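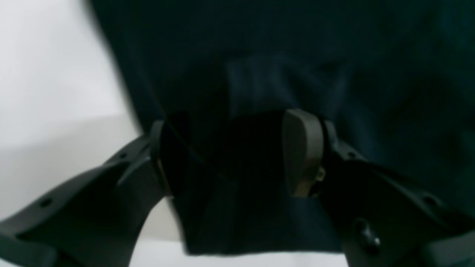
Clothes washing and water use – group 4 report

Group: Maham Niazi, Daniyal Talpur, Veerle Michiels. Supervisor: Ingeborg Ortner

1. What we wanted to find out

How much water goes on washing clothes in shared student houses, and whether people fill the machine before they run it. Started as a project on dye fading but that needed lab time we didn't get.

2. Method

Short questionnaire plus meter readings from two houses, Muner and Bugti. Readings taken at 7 pm each evening through February. Daniyal did Muner, Veerle did Bugti. Washing only – we asked people to write down the meter before and after each load. Not everyone remembered, so a few loads are missing form the Bugti sheet.

3. Results

Muner used 2,922 litres for washing over the month. Bugti came to nearly 400 litres less, with the same number of people living there.
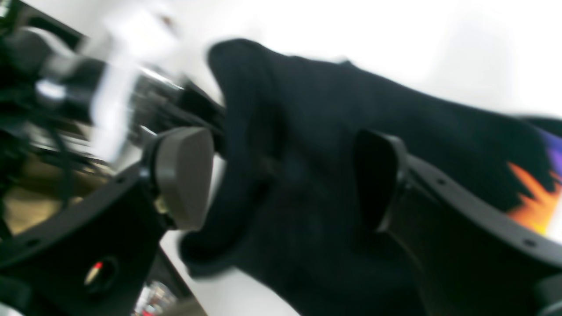 The gap is mostly half loads. Muner people wash dark things on their own, often only a few items, because they worry about colour running. In Bugti they put darks in together and wait untill there is a full drum. Temperature made no difference to the water, as expected.

4. Problems

Only two houses. Different machines too, the Muner one is older and we couldnt find the manual. Self reporting.

5. Next time

More houses, one month longer. Rizwan Sandhu has offered his meter logger so no more paper sheets. Would also ask about hand washing, which we left out.

Last updated: March

Contact: Maham Niazi, group 4 | © the authors | Back to top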